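3.1 Board, marker and eraser

The task uses a framed whiteboard laid flat on a white table, a black dry-erase marker and an eraser block. Large capital letters are written on the board by hand, well apart from each other. One letter is then named as the target and has to be removed, and the other letters have to stay as they were written. Figure 3 shows the board in two overall views, with two close views between them.

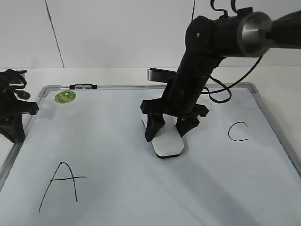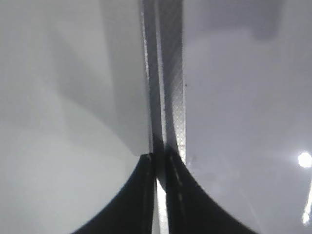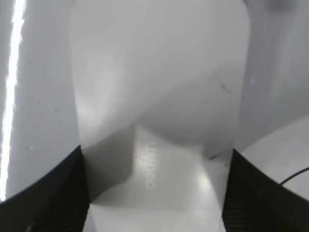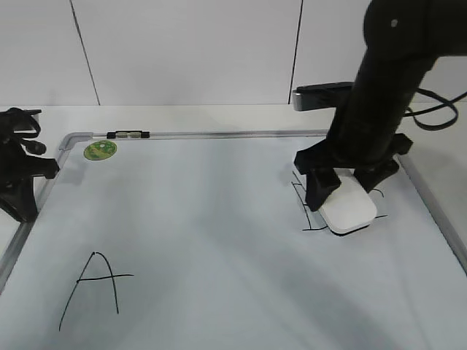
Figure 3. Views from the letter task. First: the letters A and C on the board, with the eraser block between them. Second: close view at the fingertips. Third: close view of a translucent white plastic part with raised lettering. Fourth: the A at the lower left of the board, and a white block with marker strokes around it on the right.

3.2 Writing the letters

We did not use a stencil. Stenciled letters have even strokes and closed corners, and in early tests they came off more evenly than anything we saw on boards in daily use. The letters were written freehand at a normal writing speed. As a result they differ in size and slant, and strokes sometimes run past the point where they should stop. The A in Figure 3 has a crossbar that continues beyond its right leg. We left strokes of this kind in place. They make the space between letters harder to judge, since the edge of a letter is no longer the edge of its main shape.

Danai Papadakis wrote most of the letters and Makis Kourkoulas wrote the rest. Both used the same type of marker, sold under the name Cirnis, and a marker was replaced when its line became visibly gray. The ink was left on the board for 3 minutes before erasing began. A shorter wait gave wet ink that smeared under the block, and a much longer wait made the result depend on how clean the board had been that morning.

The smallest gap allowed between neighboring letters was 40 mm, measured between the closest points of ink and including any overrun of a stroke. Where the gap was smaller, the letter was wiped off and written again.

3.3 State of the board surface

A whiteboard that has been wiped many times is rarely fully white. Pigment stays behind in a thin film, and the film shows as faint streaks when light falls across the board at a low angle. In our log we kept streaks apart from residue. A streak is a mark that was present before the letters were written. Residue is ink from the target letter that remains after the last pass of the eraser. Streaks were recorded at the start of every trial and were not counted against the result.

The board was cleaned with Galanis spray and a cotton cloth at the start of each session and then only wiped dry between trials. We tried cleaning it with spray before every trial in March and gave this up. The surface stayed slightly damp near the frame, and letters written there came out thin and broken.

Laying the board flat changes the work in one way that should be mentioned. On a wall, loosened pigment falls into the tray. On a table it stays where it is, as fine black dust, and the next pass may push it into a letter that was supposed to be left alone. We therefore brushed the dust off after each trial with a soft dry brush, away from the letters that were still on the board.

3.4 Scoring

Each trial was scored by looking at the board from directly above under the ceiling lights. The score has 4 levels:

Clean: no ink of the target letter can be seen and the neighboring letters are complete.
Trace: a faint outline of the target can be seen, but it can no longer be read.
Partial: one or more strokes of the target remain.
Damaged: a stroke of a neighboring letter has been broken or thinned.

A trial that was both partial and damaged was entered as damaged. Kourkoulas and Papadakis scored separately and then compared their sheets. Most disagreements were about the line between clean and trace, and these were settled by looking at the board again from the short side. No score was given while the eraser was on the board, because the block hides the ink below it and a covered stroke is easily taken for an erased one.

We scored 247 trials in this way. Trials in which the marker had run dry partway through a letter were dropped before scoring and are not part of that number.

3.5 Wear of the eraser

The underside of the eraser picks up pigment and becomes less useful with time. A loaded block still removes fresh ink but leaves a gray band along the edge of its path. We turned the block end for end at the midpoint of a session and changed it at the end. The spare blocks came from the same Rikholm pack. Used blocks were kept in labeled bags so that the gray bands could be matched to a block later, and the results of that comparison are given in Section 5.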